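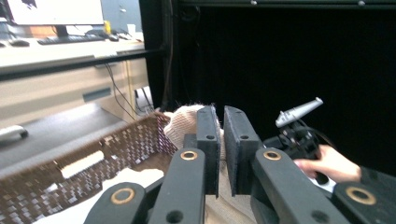

四月了还在织毛衣,说出来自己都觉得好笑。

先报进度。去年秋天开的那件套头衫,后片完了,前片完了,袖子一只半。剩下半只拖了快两个月,中间拆过一次,因为加针加错了边,织到手肘才发现。拆的时候倒是很痛快,五分钟,一个礼拜的活儿没了。

线是Jemwood的,店里剩的最后一批,买的时候一口气拿了12团。当时想肯定够,现在越看越悬。同缸号的早就没货了,上网翻了一晚上,只翻到一家叫Bronditau的小店还挂着,缸号写的1016,跟我的不一样。发邮件去问色差大不大,回得倒是快,说"肉眼几乎看不出"。几乎。这两个字我吃过亏的。以前一件开衫就是这么来的,白天看没事,晚上一开灯,下摆明明白白一道杠。

所以现在的方案是领子改矮。原来图解上是翻下来的高领,特别吃线,改成窄窄一圈单罗纹,应该能省出一团。省不出来就再说。

讲讲图解。Rosser的,老图解了,排版很差,字又小,尺码全挤在一行括号里,我每次都要拿铅笔把自己那个码圈出来。起针那页写203针,圈织,我数了三遍,每遍都不一样。后来学乖了,每二十针挂一个记号圈,挂完一数就对了。早干嘛去了。记号圈不够就剪吸管,或者拿零线打个结,都行,别用回形针,会勾毛,别问我怎么知道的。

还有密度。以前我从来不打小样,觉得浪费线浪费时间,这次老老实实打了,还下水洗了,平铺晾干再量。结果横向松了一大截,换小一号的针重打,又紧。最后是织的时候手上稍微收一点,用大的那号针。听着很玄,其实就是坐直了织,别窝在沙发里边看电视边织。窝着手就松,我是真的信这个。

昨天去了趟Putton,本来是买菜的,路过那家布店就进去了。楼下全换成夏天的棉麻了,毛线缩到角落一个架子,打折。忍住了没买。好吧买了两团棉的,想钩杯垫。家里线已经多到不像话了,衣柜最下面一层都是,去年答应自己用完才能买新的,这个规矩大概撑到了过年前。

顺便说收线的事,有人留言问过。我的办法很土:羊毛的单独放,洗干净全干了再收,丢两块雪松木,隔一阵子拿砂纸磨一下,不然没味道了。标签一定要留!一定要留,或者拍照也行。我有一大团灰的,手感特别好,完全不记得是什么成份,想补都没处补。零头线按粗细分,不按颜色分,按颜色分好看是好看,用的时候根本找不着。这个是我试过两种之后的结论,你们随意。

手腕的事也说一下。前阵子右手大拇指根那里疼,早上起来拧毛巾都费劲,停了十来天没织,好多了。现在定个闹钟,响了就放下,起来倒杯水,走两步。换成短一点的环针以后感觉也好些,不知道是不是心里作用。有一样情况的该看医生看医生,别学我硬拖。

下一件想织什么已经想好了,这是老毛病,手上的没完就开始惦记下一件。想织一件薄的小背心,竖条镂空的,V领,单穿也行。图解还没挑好,看了两个,一个要从下往上分片,一个从领口往下。我偏心从上往下的,随时可以套上试,长短自己说了算。就是分袖那一段烦,针全挪到废线上,一不小心就漏一针,漏了还要过好几行才看见。

啊对了,上次说要写的缝合那篇还没写,不是忘了,是我自己的肩膀还没缝。等缝的时候一边缝一边记,写起来比较准。侧边我打算用最普通的那种缝法,从正面挑横线的,慢,但是平。

先这样,锅里炖着东西,闻着好象快干了。剩那半只袖子今晚再织几行,织到哪算哪。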